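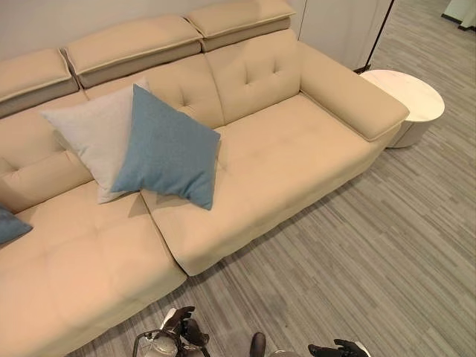 The beige sectional, tufted cushions and headrests

From: Kenneth Halliday
To: Lennox Road neighbors list
Subject: Re: Parking during the January water main work

Esi Opoku wrote:
> Does anyone know if we can still park on the north side
> overnight? The notice on my door says no parking from
> number 107 down to the corner, but the sign on the pole
> only covers daytime. Also, will the water be off all day?

Esi,

I called the water office this morning. The door notice is the right one. No parking on the north side at any hour until the trench is filled. The sign on the pole is left over from the gas work and they will take it down.

Water will be off from 8 to 4 on our block only. Fill a few jugs the night before. When it comes back, run the cold tap in the tub for 6 minutes before you use the washer or the dishwasher.

The south side stays open. Victor Temba says two cars can fit in his driveway if anyone is stuck, but call him first.

Trash pickup moves to the alley for the week. Bins out by 6 a.m.

Separate item: the sofa is still for sale. Pickup only, and please wait until the street is open again. Reply to me and not to the whole list.

Kenneth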